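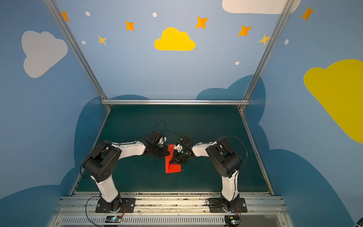

Section 6. Preparing and Using the Specimen Tumbler

6.1 Before You Begin

Read this section in full before loading the Drevness tumbler for the first time. An adult must be present whenever a child handles the barrel, the grit or the power cord.

Sort the stones by hardness. Agate, jasper and quartz may be tumbled together. Softer stones such as calcite and fluorite must be run in a separate batch. Set aside any stone with deep cracks.

6.2 Loading the Barrel

1. Unplug the tumbler and lift the barrel off the rollers.

2. Remove the outer ring, then the lid.

3. Fill the barrel with stones to the lower fill line. Use a mix of large and small pieces.

4. Add 2 level scoops of Zistar coarse grit.

5. Add tap water until it just reaches the top layer of stones.

6. Wipe the rim and the inside of the lid with a clean cloth. Grit left on the rim will cause leaks.

7. Replace the lid and tighten the ring by hand. Do not use pliers.

Note: The loaded barrel must not exceed the weight printed on the base. Overloading shortens the life of the belt and is not covered by the warranty.

6.3 Running the First Stage

1. Place the barrel on the rollers with the lid facing the belt guard.

2. Plug in the unit and let it run for 60 minutes.

3. Stop the unit and check for leaks. If the barrel is dry on the outside, restart it.

4. Open the barrel once a day to release gas, then reseal it.

The first stage is complete when the edges of the stones are rounded. Stones that are still sharp may be returned to the next coarse batch.

CAUTION: Never pour used grit or slurry down a sink or drain. It hardens like cement. Let it settle in a bucket, pour off the water outdoors, and put the solids in the trash.

6.4 Labeling and Storage

Rinse finished stones and dry them on a towel. Place each one in a Nugroho tray and write the name, the place of collection and the month (for example, October) on the card supplied.

Replacement belts are sold under part number 2028. Questions about this section may be sent to Florencio Cantero, Customer Support, Menano Hobby Supply.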